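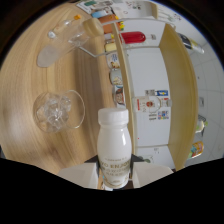
Storing works on paper at home

Prints, drawings and watercolors deteriorate mainly through light, damp and contact with acidic materials. All three can be controlled in an ordinary house.

Handling

Wash and dry your hands before touching a sheet. Lift it by two opposite corners, or slide a piece of stiff card underneath and carry the card. Keep drinks and ballpoint pens off the table while work is out. Use a soft pencil for any notes, and write on the folder.

Folders and boxes

Place each sheet in its own folder of acid-free, lignin-free paper. Interleave pastels and charcoals with glassine, and do not rub the surface when closing the folder. Stack no more than 12 folders in a box and store the box flat. Attics, basements and outside walls are unsuitable.

Humidity

Aim for a steady 40 percent. Put a small hygrometer on the same shelf as the box and check it again in September, when many heating systems come back on. Silica gel should go in a breathable pouch, away from the paper.

Framed pieces

Ask for a window mat, so that the glazing does not touch the sheet. Hang the frame out of direct sun. Noemi Fontana rotates her etchings every 14 weeks and keeps the resting set in the dark.

Tape and stains

Do not pull off old tape or attempt to bleach foxing. Both jobs belong with a paper conservator.

Text: Sipho Modise. Revised 14th May.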